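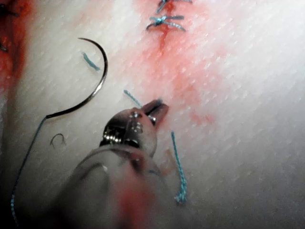 Figure 1. Suture practice pad with a curved needle, blue braided thread and red simulated blood.

Does a Practice Pad Teach You to Suture? A Skeptical Look
Project report, 6/14/25
Benedetta Cirillo, Esben Østergaard, Manouchehr Ahmadpour
Supervisor: Tadeusz Ziółkowski

1. Why we did this

Pads sold for suturing practice come with large promises. The leaflet packed with ours, a Dikholm, says that regular use "builds real surgical skill." It gives no source. We wanted to know how much of that would survive a small test by three students with one semester and not much money. Our starting guess was that people who practice on a pad mainly get better at the pad.

2. Materials

We bought two kinds of pad, the Dikholm and the cheaper Kershaw, along with curved needles and blue braided thread. The pad in Figure 1 is white, with fine diagonal ridges and grooves all over it. Skin doesn't look like that. The ridges run in one direction, so a beginner can line up stitches by following them, and we think this flatters the results. We would have preferred a plain surface but had already spent the budget.

The simulated blood was Skotinex, a red liquid from a theater supplier. It marks the surface, and that's all we can claim for it. It doesn't well up from a wound or hide the needle at a bad moment. Two of our participants said it made the task "feel more serious," and we didn't try to measure that.

3. Method

There were 78 sign-ups in April and 76 people finished. Each did a short lesson, then 5 practice sessions, then a test. The test asked for a row of simple interrupted stitches, scored for spacing, depth and knot security by Ketill Vigfúsdóttir, who did not know which pad a person had trained on. The time limit was 660 seconds, chosen after a pilot in which everyone ran over a shorter one.

Half of the group took the test on the pad they had practiced with. The other half took it on Stultness, a foam block that none of them had seen before. Two people dropped out because of schedule conflicts, and their practice scores were left out.

4. Results

Everyone improved on their own pad. Knots got tighter and the spacing evened out, mostly in the first couple of sessions. Those who were switched to the foam block scored lower than those who stayed put, and the gap was largest for spacing. That fits our complaint about the ridges, but it doesn't prove it. Foam also grips the needle differently, and we had no way to separate the two effects.

We saw no difference between the Dikholm and the Kershaw worth reporting.

5. What we don't believe

We don't believe our scores say much about sewing up a person. One scorer is too few. Our participants were volunteers who liked the idea of suturing, so they probably tried harder than average. We also never tested anyone again later, so the improvement may have faded within weeks.

What we would accept is narrower. A pad is a decent place to learn how to hold a curved needle and tie a knot. If we ran this again, we would use a smooth pad, add a second scorer and bring everybody back after a month.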